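Menaka Howlader
Wed 3 April

OK, thread on low benches, my favorite piece of furniture and the one I keep dragging home. I have opinions on height, feet, finish, screws, all of it. Mute me now if you only like sofas.

First thing. A low bench does more work per square foot than anything else in a small apartment. You sit on it to put on shoes, you stand a plant on it, you drop the mail there, and when people come over it goes next to the table and two kids fit on it.

I got into this at the Codard flea market in July, the really hot weekend. I went for lamps. There was a bench under a pile of curtains and I moved the curtains and that was that, I carried it to the bus in my arms. People on the bus were very nice about it!

The first one had one loose leg and a ring from a flowerpot on top. I did everything wrong. Sanded across the grain with paper that was way too rough, and you can still see the scratches when the sun comes in low. I love it anyway and it lives by my back door.

So, sanding. WITH the grain. Start medium, finish fine, vacuum between, then wipe with a barely damp cloth and let it dry before you decide you're done. Then run your palm over it with your eyes closed. Your hand will find things your eyes missed.

And please check for veneer before you start. Look at the edge of the top. If the grain on the surface carries on down over the end, you're probably looking at solid wood. If there's a thin line and then something different underneath, go very gently or just clean it and leave the sander in the closet.

Feet! I could do a whole separate thread on feet. Little metallic ones, turned ones, plain blocks, the ones like tiny brass thimbles. A bench can be as plain as toast and then there's a flash of gold down at the corner and you're in love.
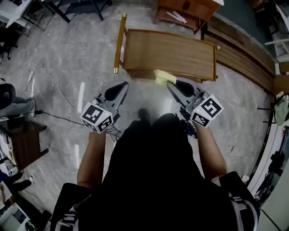 Chaminda Biswas: do metal foot caps scratch the floor though? I took mine off and the legs look naked now, kind of regret it

Put them back, Chaminda!! Felt pads, the nail-in kind if there's wood to nail into, stick-on if not. Stick-on ones walk off to the side after a while and pick up hair, so flip the bench over when you vacuum and have a look.

If the cap itself is loose, pull it, clean out the old glue, and wrap one layer of masking tape around the end of the leg. Push it back on. Nine times out of ten that's the whole repair. My aunt's has held up on tape for years.

Wobble is a different problem and people go straight to sawing legs. Don't saw! Move the bench to another part of the room first. Half the time it's the floor. My kitchen slopes so badly that a perfectly good bench rocks like a boat in there and stands like a rock in the hall.

If it really is the bench, tighten everything, then check again, then shim the short leg with a bit of cork. I've never once had to cut anything.

Money stuff, a few of you asked in my messages. There's a new one at Desus for 1,495 and it's beautiful, I've gone in and sat on it on two separate Saturdays. The salesperson waves at me now. I am not buying it. I have spent 330 on all of my benches put together, and that's with sandpaper and oil and the bus.

All of them is 5, by the way. My sister says that's a waiting room.

Best place I've found for used ones around here is the Cassim auction house, the preview day, in the back where they put the lots with no photo. Go late. Take a flashlight and look underneath. The underside is where you see old repairs, extra screws, somebody's name in pencil if you're lucky. I have one that says KITCHEN on the bottom in huge letters and I've never put it in a kitchen.

Height is the other thing to look at. Dining chair height is fine for a table but for shoes I like it lower, a bit below the back of my knee. Bring a tape measure and also just sit down. Sit for a full minute. If your knees start complaining in the store they'll complain at home too.

Oil or varnish? I'm on team oil. It sinks in, it smells good, and when somebody sets a wet glass on it you just rub in a little more and go on with your life. Varnish is tougher, I'll give it that, and if you have a dog who sleeps on furniture you might want it. I use the Priteo hard oil in the small tin, two thin coats, and I mean thin – you should feel a bit stingy putting it on.

Lay oily rags out flat outside to dry, or drop them in a metal can of water with a lid. Balled up in the trash they can heat up by themselves and catch fire. Not kidding about this one, please do it every time.

You don't need a fancy space for any of this. I work on a towel on the living room floor. But if you have a friend with a big shop, somewhere you can walk all the way around the piece and leave it overnight without stepping over it, go make that friend some cookies.

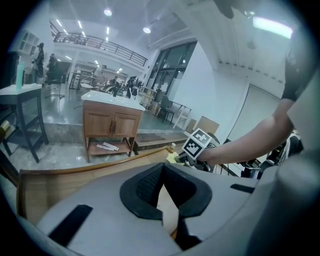
How long before you can sit on a freshly oiled bench?

I give it a full day for light use and a week before I leave anything heavy or wet on it. Check your tin, they vary, and cold rooms slow everything down.

Next up for me is a long skinny one with a cracked stretcher that I paid far too much for at Cassim, and I'm so excited. I'm going to try gluing it with a strap clamp. Will post the glue-up this weekend if I don't stick myself to it.

Also show me your benches! Bad ones too. Especially if they have weird feet.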